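Prapai Chuensuk used to rehearse arguments in the shower. She'd be word perfect by the time the water ran cold, and then she'd go downstairs and have the argument for real with a husband who had no idea it had started.

"I'd already lost three rounds before he'd even buttered his toast," she says, and laughs so hard she has to put her tea down.

These days Chuensuk runs evening groups in Fallville for people who can't let go of a grudge. I went along expecting hushed voices and a box of tissues. What I got was a room full of people cackling over the petty things they'd held on to for years (a borrowed ladder, a wedding seating plan, a sister who never said thank you for a casserole).

"Resentment gets boring once you say it out loud," Chuensuk tells me. "In your head it's an opera! Out loud it's a ladder."

Her method is simple enough to try at home. You write the grievance down in two sentences, with no adjectives. Then you write what you wanted from the other person at the time. Most people get stuck on the second part, and she lets them stay stuck for as long as they like.

"I had one fellow come for nearly a whole winter before he wrote a word. Then he wrote 'I wanted Dad to ask.' We all just sat there with him."

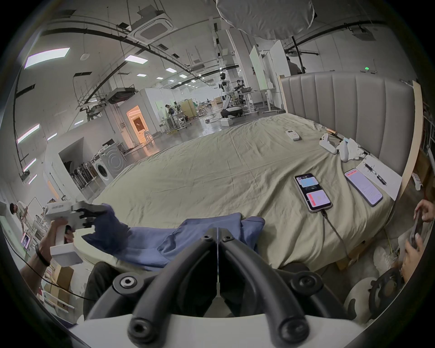
A blue garment on the bed, with a remote further up the bed.

Ketsara Paisan joined the group in November after falling out with her brother over their mother's house in Durnen. She still does the writing most mornings, before work.

"I thought forgiving him meant telling him he was right," she says. "Prapai said no, you can think he behaved badly and still stop carrying it around. I'd honestly never heard that before. I went home and slept like a baby."

Have she and her brother made up? Sort of. They talk about the footy and his dog, and she has told him she was hurt. He hasn't apologised. She says she checks for it less than she used to.

Chuensuk is wary of anyone who promises a quick fix. Some feelings come back, she says, often at Christmas, and then you get the pen out again.

"I'm still cross about my toast argument some days. I write it down. Two sentences!"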